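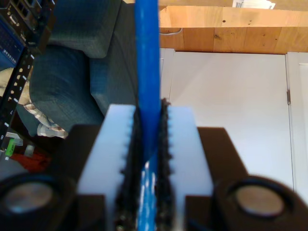 Ravbridge cabling set, README

Last touched 3/6/18. Read this before you pull the folder, it saves emails.

What it is

Pictures and notes from the cabling work at the Ravbridge bench. Network leads mostly, blue ones, plus whatever black and grey leads were on the go. Plugging in, unplugging, routing leads to the rack, laying them out on the table again. 662 clips, 2854 stills. Stills are pulled from the clips but not evenly, so don't try to match them up by number, use the index file.

What's in the folder

clips/ the clips, by session
stills/ the stills, same session names
notes/ plain text, one per session, spelling not checked
index.csv one row per still
old/ leave alone please

Columns in index.csv

session, still, lead_colour, task, view, remark

lead_colour is blue, black, grey or mixed. Mixed means more than one lead matters in that still, not just that another one is lying about. task is one of 4: plug, unplug, route, tidy. view is close or wide. Close is the lead and not much else, wide has the rack in it. remark is free text and often empty. 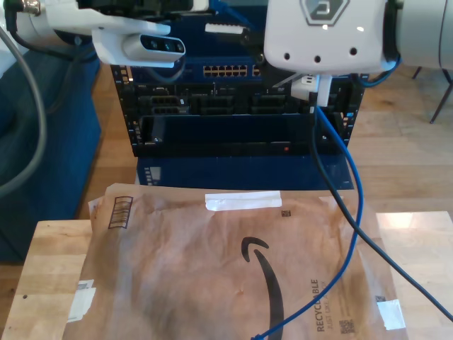 Leads cross each other a lot in the wide ones. Label goes to the lead being worked on, even if another is in front of it. If you can't tell which, put mixed and say so in remark. Slack lying on the tabletop counts as part of the same lead, follow it as far as it goes and stop there. Don't guess where the far end is plugged.

Blue is blue whatever the light does to it. Some close stills have shine on the lead and the first lot of labels had a few of those down as grey. Fixed in the Ojeda sessions, not yet in Badidora.

Sessions

Sateo: first batch, short clips, plug and unplug only
Ojeda: longest, all tasks, best notes
Badidora: mostly routing and tidying, labels half checked

Known problems

- 3 sessions have no notes file. Not lost, never written.
- Close stills are soft in places. Kept them in, filter on remark = soft if you dont want them.
- route and tidy overlap. Rule we settled on: if the lead ends up in a port it's route, otherwise tidy. Older rows may not follow it.
- Port numbers are not recorded anywhere. Please stop asking.
- A few rows say "gray". Same as grey, will be cleaned up in September.

Using it

Fine for sorting leads by colour, following a lead across a messy table, telling the tasks apart. Not much use for lead length or cable grade, neither was written down. Don't use it as a wiring guide, the rack was repatched between sessions and nothing in here shows how it was left.

Changes

v3 view column added, old/ split off
v2 Badidora added, tidy made its own task
v1 Sateo and Ojeda

Corrections: add a line to notes/fixes.txt with the session and still number and what it shoud say. Don't edit index.csv directly, it gets overwritten.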